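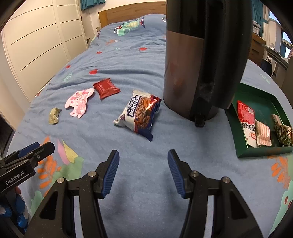
Can it clear the candy off a bed yet or can't it, wrote Gitcombe under our last update, and would it know a wrapper with something in it from one that's trash? Fair question, and I get some version of it nearly every week, so I've moved it to the top of the page for the Starerik tidy-up kit.

Short answer: picking up, mostly yes. Knowing what's trash, no, and I wouldn't buy it for that.

Starerik is our two-finger kit for small household pickups. You get the gripper, a set of spare finger pads and the software that runs it on a Teradport arm (arm sold separately, sorry, I know). We've been putting it through bedroom chores since April, and I've grown really fond of snack cleanup as a test. A bag like a Super Kontik is light, slippery and full of air, so squeeze too hard and you've got crumbs in the blanket. A twisted candy wrapper is easier than it looks, because the ends give you something to grab! Small flat packets on fleece are the ones that make me mutter. The fingertips push into the soft stuff underneath and you come up with a pinch of blanket and no packet.

We ran 400 pickups off soft bedding and 19 of them ended with the item on the floor. I'm happy with that. I'm less happy with how slow it is – I can clear a bed with one sweep of my arm and be back in the kitchen before it has finished thinking about the second piece.

Putting things into a shallow tray works well. Standing a tall flask upright on a mattress is a different story, and I'd keep anything with liquid in it out of the job for now. Making the bed? Folding the blanket? Please don't ask me until next year.

What you'll need
Teradport arm, mounted within reach of the bed
A tray or bin with a low rim
Decent light (daylight is great, a dim bedside lamp isn't)
Items under 200 grams

The warranty is 2 years on the gripper. Finger pads wear out and aren't covered, but they're cheap and swapping them takes a screwdriver and a little patience. If your chore isn't one I've mentioned, write and tell me what it is before you order. I'd much prefer to talk you out of a kit than take it back.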